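Flakumton pick planner

README for the bin picking nodes, Willach cell
Maintained by Rekha Arumugam and Gopinath Palaniappan
Last edit of this file: 17th March

What this package does

Flakumton takes one color image and one depth image of a bin, and gives back a list of grasp poses with scores. The motion part is in a separate package, Pernel, and you need both if you want the arm to move. If you only want to look at the proposals, Flakumton alone is enough and no robot must be connected.

Installation

Clone the repository next to Pernel, in the same workspace. Build Pernel first. Then run

make planner
make check

The check replays 18 stored images and compares the grasps with the saved results. It should end with "18 passed". If one image fails after you changed the calibration, it is normal; please regenerate the saved results with make refresh and commit them together with the calibration file.

Configuration

All settings are in planner.yaml. These are the ones people ask for:

bin_margin: distance in millimeters that the fingers keep from the walls. Default is 9.
max_proposals: default is 100. A lower value is faster, but flat items suffer first.
mask_walls: on by default. It removes the bin walls before segmentation. The walls must be measured again each time a bin is moved on the boards.
soft_items: off by default. When it is on, the planner permits a grasp that presses into the surface of plush or fabric.

Known problems

Scratched metal gives holes in the depth image. We fill the small ones and leave the big ones, so an item lying on a very shiny place can lose a part of its mask.

Items that touch are often joined into one segment. The brush and bowl pair is our usual test for this, and the splitting step written by Jiahui Tang solves it in most views. It is weak when a third item lies under both.
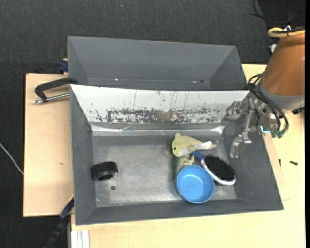 Ring shapes need care. The center of the mask falls in the opening, where there is nothing to hold, so for rings the planner samples on the rim. Set ring_mode to "rim" (default) or "off". Leidy Castaño is working on a version that also chooses the approach angle when the ring is tilted; it is planned for May.

The cables of the gripper can enter the view of the fixed camera. Use the option arm_mask, which projects the arm model into the image and ignores these pixels. The hose is not in the model, so the mask is made wider on that side.

Logs

Every run writes a folder with the images, the proposals and the chosen grasp. When you report a bug, attach the whole folder. Error 402 means that no proposal passed the wall check, and it does not mean that the bin is empty.

Questions about the scoring go to Gopinath, all others to Rekha.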